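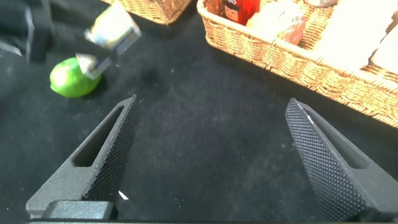

Attachment 1 – lime, two silver-wrapped pieces, wicker basket

Ticket 975
Subject: Sorting table items going back in the wrong basket
Opened by: Heiðrún Norðdahl
Assigned to: Esben Riis
Site: Candotham, activity room
Priority: Normal
Status: Closed

Heiðrún Norðdahl, Thursday, 9:10 am
The mixed items on the sorting table don't match the card we have for them. The card has a line for "food" and a line for "household," and that's all. People are putting the silver-wrapped pieces in with the fruit one day and with the household things the next. At the end of last session the lime was in the household basket. Please tell me which basket each item belongs in so I can correct the card and print it again.

I also have a few items that aren't on the card at all. One is a pack of playing cards and one is a bath pouf.

Esben Riis, Thursday, 9:48 am
Can you confirm which version of the card you have? The number is in the bottom corner. Also, are you using the wicker baskets or the plastic trays? The trays have printed labels and the baskets don't.

Heiðrún Norðdahl, Thursday, 10:05 am
Version 3. Wicker. The trays went to MacRitchie in February and haven't come back.

Esben Riis, Thursday, 10:31 am
Version 3 is out of date. It was written for the trays, which have a third section marked "leisure." When the trays left, the third line was dropped from the card but the items stayed in the box. That explains the playing cards.

For now:
Lime – food.
Silver-wrapped pieces – see below.
Playing cards – leisure.
Bath pouf – household.

I can't place the wrapped pieces without knowing what's in them. The Inico packing list for your box says "wrapped, small" and nothing else. Could someone open one?

Heiðrún Norðdahl, Thursday, 11:20 am
Roy Heywood would prefer not to open them because the wrappers won't close again and we have no spares. Can they be sorted by the outside?

On the playing cards, please give me the exact wording so the card and the pack agree. The old list only says "cards, gold box," and we have had greeting cards in the same box before.
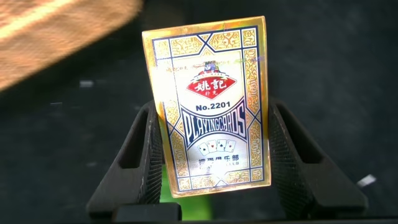
Esben Riis, Thursday, 1:15 pm
I'd use "playing cards, gold pack, No.2201." The pack has PLAYINGCARDS printed on it in English as well as the Chinese brand name, 姚記, so anyone can check it against the list. Leave the greeting cards off. They belong to a different set and should go back to Tretodik with the next return.

On the wrapped pieces, yes, sort them by the outside. I've put them down as "silver-wrapped, keep closed" under household. They shouldn't go under food if we can't say they are food. If Roy finds out later, reopen this ticket and I'll move the line.

Heiðrún Norðdahl, Thursday, 2:02 pm
Thanks. Two more questions. We have no third basket for leisure. And the pouf keeps getting caught on things. The mesh hooks on the wicker when it's pushed down, and then the other items come out with it.
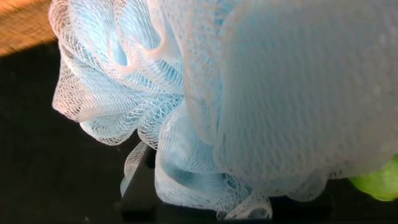
Esben Riis, Thursday, 2:40 pm
Put the pouf in last and let it sit on top of everything else. Don't push it down. If it's already hooked, work the mesh off the weave by hand – pulling makes the loops longer and then it catches more often. On the card I'll write it as "bath pouf, light blue, on top."

For the third basket, Þórarinn Østergaard has 8 spares in the supply room. Ask for a small one with a smooth rim.

Heiðrún Norðdahl, Thursday, 4:25 pm
Basket collected. I ran the table once with the new lines written in by hand and everything went where the card says. The pouf went in last and came out without catching. The light blue in the description helps, as there is a white one in the other box.

Esben Riis, Thursday, 4:50 pm
Version 4 of the card is in the shared folder. Please throw out all copies of version 3, including the one taped inside the lid of the box. Olumide Shehu will update the packing list to match. The earlier ticket about missing trays, 242, stays open until MacRitchie replies.

Closing this one.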